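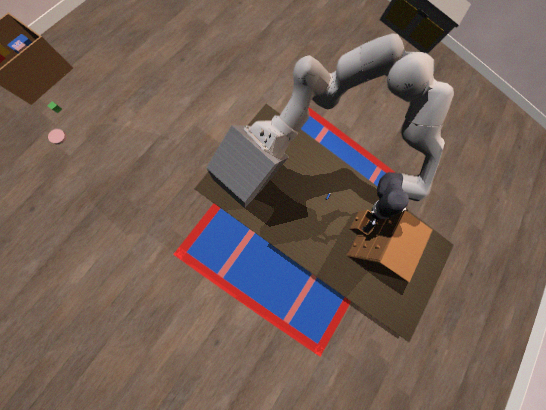 Sølve Tangen objects that a reservoir is not a lake with a wall at one end, and that treating it as one is the most common error in the written work. The objection is fair, and these notes begin from it.

Unit 4. Storage and drawdown

The Haugen scheme is used throughout. It has two basins. Plonalska, the upper one, is held back by an earth bank with a clay core. Uleton, the lower one, has a masonry dam and a side spillway. The Tunen stream joins between the two, so Uleton receives water that Plonalska never stores.

Terms

Gross capacity: all water held when the surface stands at the spillway crest.
Dead storage: water below the lowest draw-off. It cannot be released by gravity.
Live storage: gross capacity less dead storage. Yield calculations use this figure only.
Freeboard: the height from the spillway crest to the top of the dam.
Compensation water: the flow that must be released to the stream below the dam, whatever the demand for supply.

Worked case

Plonalska has a gross capacity of 811 units and dead storage of 20. Live storage is therefore 791. Students often subtract the compensation flow at this step. It is a rate, and belongs in the monthly balance.

Monthly balance

Change in storage = inflow - supply - compensation - evaporation - seepage + direct rainfall on the surface.

Spill is entered last, and only if the result would put the level above the crest. For Uleton, inflow has three parts: releases from Plonalska, spill from Plonalska, and the Tunen stream. In August the Tunen term can fall by up to 60 percent from its spring value.

Drawdown limits

An earth bank should not be drawn down quickly. Water stays in the upstream shoulder after the basin level drops, and the pore pressure can cause a slip. Masonry is less sensitive to this, but the valley sides at Uleton are not masonry - check them separately.

Reading for the next unit: spillway types, and the notes on siphons. Bring the balance sheet for Uleton with the August row filled in.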